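How to Clean and Check a Gravity Roller Conveyor

By Vicente Riquelme
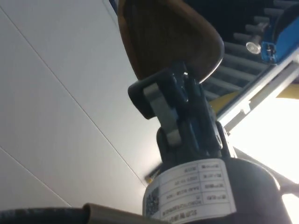
I love a roller conveyor. No motor, no fuss, just a row of rollers in a frame, and a heavy carton glides along as if it weighed nothing! But rollers pick up tape, dust and bits of string, and once a few of them start to drag, everything slows down. An hour with a cloth and a spanner makes a huge difference, and it's oddly satisfying too.

What you need

A soft brush, two lint-free cloths, warm water with a drop of washing-up liquid, a plastic scraper, a torch, a spirit level and a spanner that fits your axle nuts. For the trial run at the end, a flat-bottomed box at least 500 mm long.

Step 1: Clear the line

Take everything off the section and put a stop across the top end so nothing can roll down while your hands are in there. If part of your line is powered, switch it off and lock it off first.

Step 2: Look from underneath

Most people only ever look at the top. Get down low with the torch and look up between the rollers (the first time I did this at Protolbridge I found an entire packing list wound round one axle). Pull out any string or stretch wrap by hand. Never cut towards the bearing.

Step 3: Spin every roller

Give each one a flick with your finger. A good roller runs on freely and quietly. Mark the ones that grate, wobble or stop dead with a bit of masking tape on the frame beside them.

Step 4: Scrape and wipe

Lift off old labels with the plastic scraper, then wipe with a damp cloth, turning the roller as you go. Dry it straight away. Please don't hose it down, however tempting it looks!

Step 5: Swap the bad ones

Spring-loaded axles push in at one end and the roller lifts out. Bolted ones need the spanner. Measure between the inside faces of the frame before you order; ours is 560 mm and I still check.

Step 6: Level and test

Lay the spirit level across the frame, side to side, and adjust the feet. Now the fun part: send your box down 5 times and watch it. If it drifts to one side, go back to the feet and try again. Once it runs straight, take the stop away and load up.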